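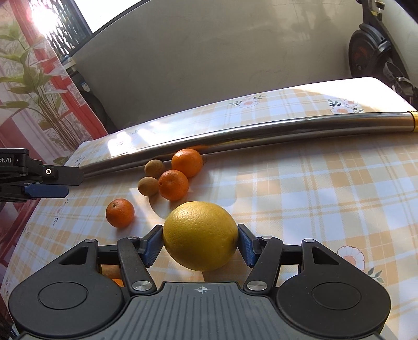
Wie oft muss die Wassertränke für Wildbienen im Hof gereinigt werden?
Im Sommer alle zwei Tage, bei Temperaturen über 29 Grad täglich. Zum Ausbürsten genügt heißes Wasser, Spülmittel hinterlässt Rückstände.

Tränke aufstellen
Flache Schale aus glasiertem Ton verwenden, Wasserstand höchstens zwei Zentimeter. Kieselsteine so einlegen, dass sie aus dem Wasser ragen; glatte Glaskugeln bieten den Tieren wenig Halt. Standort halbschattig und windgeschützt, nicht direkt unter dem Anflug der Nisthilfe.

Nisthilfe aus Hartholz
Abgelagerte Esche oder Buche ins Längsholz bohren, also quer zur Faser. Bohrungen im Stirnholz reißen beim Trocknen ein. Durchmesser drei bis neun Millimeter, Bohrmehl ausklopfen, Kanten mit 180er-Papier entgraten. Der Block Rondow 210 ist bereits vorgebohrt, die Eingänge müssen aber nachgeschliffen werden. Rückwand geschlossen lassen.

Befestigung
Fest verschrauben, frei hängende Blöcke pendeln im Wind. Ausrichtung Südost bis Süd. Als Vogelschutz ein Drahtgitter mit drei Zentimetern Maschenweite im Abstand von 20 Zentimetern vorsetzen.

Verschlossene Röhren werden nicht geöffnet. Der Block bleibt auch im Januar draußen.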